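### 4.2 The blurb as a promise

Readers of paranormal series do not, on the whole, start with chapter one. They start with the back cover, or the version of it pasted at the top of a review, and by the time they reach the story they have been told who loves whom and who is likely to die for it. We wanted to know how much of that promise the second book in a series keeps.

Our corpus holds 300 second volumes, all young adult, all with at least one character who is legally dead. Each blurb was split into separate claims and each claim was checked against the novel. "She must choose" was coded as a claim, although in 40 of the books she must do nothing of the kind and simply waits until one suitor turns out to be working for the enemy. Rhetorical questions were coded as claims too. "Can she trust him?" was read as "she cannot," and this was seldom unfair.

The coders worked from paperbacks where they could. Library discards from Sturkport made up most of the stock, and came with the marginal notes of earlier readers, which we left out of the analysis with some regret. The sample was sorted by imprint before coding began.

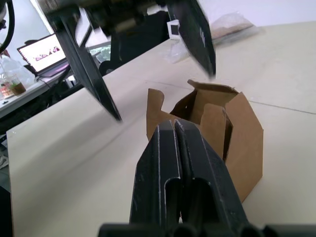 **Figure 6.** Open cardboard box on a white tabletop, with a two-fingered black gripper in the foreground.

Love triangles were the most reliable promise. If the blurb named three people, the book delivered three people, usually in the same room and usually during a storm. Threats to the school, coven or pack did less well. Many arrived late, and a fair number were put off until book three — a practice the Lallberg coding guide calls "deferral" and our coders called something shorter.

Death was the hardest category. Blurbs like to hint that someone will not survive, and the hint falls most often on the best friend, who is kind, funny and plainly doomed. Hsiao's scale, which rates a hint from 1 (vague unease) to 7 (might as well print the funeral notice), worked well enough here, though the coders disagreed over characters who died and came back. We followed the Zendell rule and counted a death as a death if anyone in the book cried about it. Vampires were given no special treatment.

Reader reviews complicate the picture. Reviewers who pasted the full blurb above their own remarks were more forgiving of a broken promise than those who wrote their own summary, perhaps from not having reread it. A few complained that the blurb had spoiled the ending, and then spoiled the ending. Section 4.3 takes up the star ratings, which were less help than we had hoped.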